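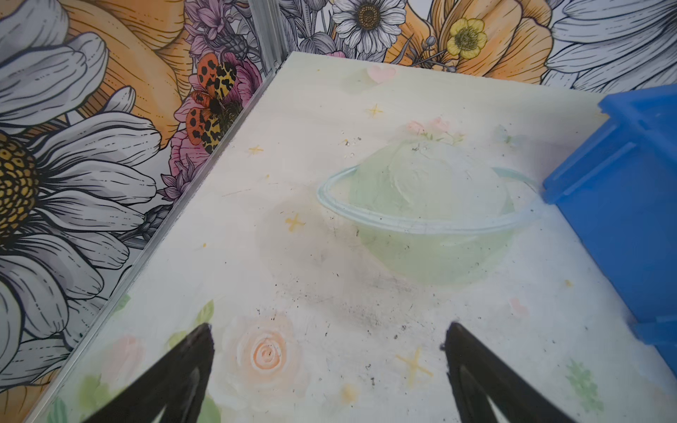

PRESS RELEASE
13/05/2023

Wunuda Tenants' Group Asks for Straight Answers on Hall Hire Fees

The Wunuda Tenants' Group, which speaks for regular users of the Kaimal Hall, is asking the building's new manager, Gatetti, to explain its price list before anyone signs up for the fall.

Gatetti took over bookings in April and promised "simple, fair pricing for all." We have read the list twice and find it neither simple nor clearly fair. The main room used to cost $113 for an evening. It is now $183, and the sheet calls this an "all-in rate."

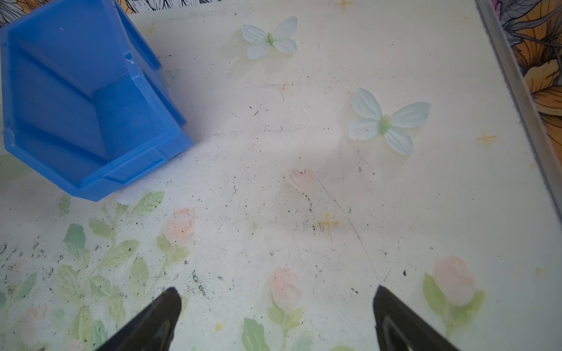 All-in seems to have a loose meaning. Chairs past the first 200 are extra. So is the kitchen, and so is any setup time before the hour you booked. A dance class that needs a clear floor must pay for stacking, even if its own members do the stacking.

Gatetti says the higher rate will pay for a new sound system and better heating. We would like to see a date for either one. The same promise was made at the Deleton Rooms, and groups there tell us they are still bringing their own speakers. 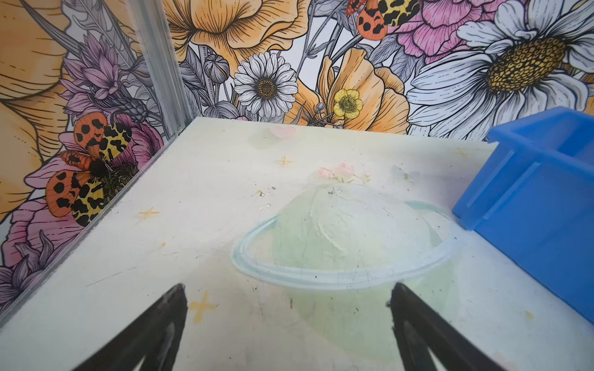
We are also doubtful about the new online calendar. It shows the small studio as booked on six evenings when our members walked by and found it dark. If those are block holds for private parties, Gatetti should say so.
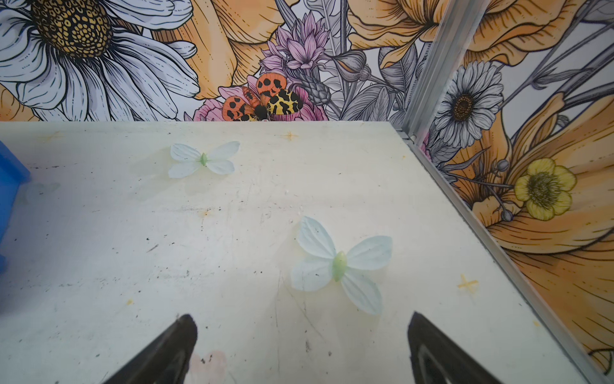 The group is asking for a full list of charges in writing, a refund rule that fits on one page, and the old rate for existing users until the repairs are done. We have had one reply so far, thanking us for our interest.

Contact: Wunuda Tenants' Group, care of the Kaimal Hall front desk.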